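Section 4. Comparing Gripper Fingers on the Two-Arm Bench

4.1 Purpose of this section

This section sets out the procedure for comparing two sets of gripper fingers on the Usska two-arm bench. It applies to work with cloth items such as shirts, towels and pillowcases. It does not apply to rigid parts, which are covered in Section 6.

The two finger sets supplied with the bench are the Kemedard curved finger and the Tamayo flat finger. Both sets fit the same wrist mount and both are driven by the Sonetti controller. Operators should complete Section 3 (Homing and Travel Limits) before starting. Results obtained on a bench that has not been homed are not valid and must be discarded.

Revision date of this section: 8/13/19. It replaces the version issued in February, which did not include the drag test.

4.2 Items required

Two-arm bench, assembled and homed
Sonetti controller with finger profiles loaded
One full set of Kemedard fingers
One full set of Tamayo fingers
Hex key, 2 mm
Patterned tablecloth and clamps
Test garment, cotton, short sleeve, dark color
Test log, printed or electronic

NOTE: The same garment must be used for both finger sets. Cotton softens with handling and washing, and a newer garment will give a different result from an older one. If the garment has to be replaced during a comparison, begin again from step 1 of 4.4.

4.3 Preparing the table

1. Switch the controller to HOLD. Confirm that the status line reads HOLD before reaching over the table.

2. Lay the tablecloth over the tabletop and smooth it outward from the center. A repeating pattern is recommended. It gives the operator a fixed reference for judging how far the garment has moved, and it makes any pulling of the tablecloth itself easy to notice.

3. Clamp the tablecloth to the tabletop. The cloth should be tight enough that a fingertip drawn across it does not raise a fold.

4. Move each arm by hand through its full working area. Confirm that no part of the gripper strikes a clamp. If contact is possible, move the clamp and repeat this step.

5. Check the wiring at both grippers. There must be enough slack for the wrist to turn fully in each direction, and no wire may pass between the finger and the table.

CAUTION: Keep hands clear of the wrist joints while the arms are being moved by another person. The wrist can close on a finger even when motor power is off.

6. Place the garment near the middle of the table. For the first group of trials it is laid flat. For the second group it is dropped from the height of the operator's elbow and left as it falls. Do not straighten it.

4.4 Running the comparison

1. Fit the first finger set. Tighten each screw until it stops, then back it off by a very small amount and tighten again. Overtightening will distort the mount.

2. On the controller, open the FINGERS menu and select the matching profile. The profile sets the closing distance and must agree with the fingers fitted.

CAUTION: Running the Tamayo profile with Kemedard fingers will drive the fingertips into the tabletop. Check the profile name each time the fingers are changed, including when the same set is removed and refitted.

3. Set the grip limit to 1,000 on the controller scale. This value is the starting point for both sets. It should not be raised until all trials at this value have been completed.

4. Release HOLD and start the program named TWO-SIDE PICK. The arms lower to opposite sides of the garment, close, and pause.

5. During the pause, look at each fingertip in turn. Record whether the finger has taken hold of one layer, several layers, or no fabric. Record also whether it has taken hold of the tablecloth. Use the codes printed at the top of the test log.

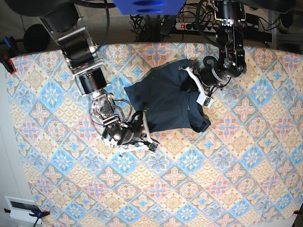

6. Press CONTINUE. The arms raise the garment, hold it, and lower it again. If the garment slips from one side, allow the program to finish. Do not catch the garment or guide it by hand.

7. Enter the outcome in the log. A trial counts as a full hold only if both sides keep the fabric until the arms have returned to the table.

8. Reset the garment as described in step 6 of 4.3 and repeat. A complete comparison is 38 trials for each finger set, divided equally between the flat start and the dropped start.

9. Set the controller to HOLD, change to the second finger set, and repeat steps 2 through 8.

NOTE: The order in which the two sets are tested should be reversed each time the full comparison is carried out. The log has a box for this on its first page.

4.5 Drag test

The drag test measures how well a finger slides under the edge of a garment without pushing it away. It is carried out on one arm at a time.

1. Lay the garment flat with one hem facing the arm under test.

2. Note where the hem lies against the pattern on the tablecloth.

3. Start the program named EDGE ENTRY. The finger approaches low and stops after it has passed the expected position of the hem.

4. Note the new position of the hem. Enter the movement in pattern repeats, to the nearest half repeat.

5. Repeat with the other arm, then with the second finger set.

If the tablecloth has shifted, the reading is void. Tighten the clamps and repeat the trial. Should the tablecloth shift again, inspect the fingertip for a rough edge before going further. A worn tip must be replaced and may not be filed or sanded.

4.6 Reading the results

The controller stores a closing count for each trial. This count shows how far the motor turned before it met resistance. With no fabric between the fingers, a correctly adjusted gripper gives a count of 3,275. A lower count means that the fingers stopped early, most often on bunched fabric or a seam.

The count alone does not show that the garment was held. A finger that has closed on the tablecloth will also give a low count. For this reason the written record from step 5 of 4.4 takes priority wherever the two disagree.

When the two sets are compared, report the following separately and do not combine them into a single score:

Full holds from the flat start
Full holds from the dropped start
Trials in which the tablecloth was gripped
Hem movement in the drag test, each arm

The curved finger generally enters more easily under a loose edge. The flat finger generally holds more layers once it is closed. Either may be the better choice depending on the garment, and sites handling more than one type of item should keep a separate log for each.

4.7 Faults during testing

One gripper closes late. Check the connector at the wrist. If it is fully seated, run the SYNC routine described in 3.5.

The closing count changes between trials with no fabric in place. The finger screws are loose, or the wrong profile is selected. Set HOLD, correct the fault, and repeat the no-fabric check before resuming.

The arm stops above the garment and does not lower. The table height entered in the controller is too great. Measure the height again with the tablecloth in place and enter the new value.

A wire has caught on a bracket. Set HOLD at once. Free the wire by hand and inspect its covering along the full length. A wire with damaged covering must be replaced before power is restored to the arm.

4.8 After testing

1. Set the controller to HOLD and remove the garment.

2. Move both arms to the rest position and switch off motor power at the controller.

3. Remove the fingers and store each set in its own tray. Sets must not be mixed, as the fingers of a set wear together.

4. Copy the stored counts from the controller before switching off the main supply. The controller does not keep them after power is removed.

5. Attach the counts to the test log and file both under the serial number of the bench.

Continue to Section 5 for adjustment of the wrist camera.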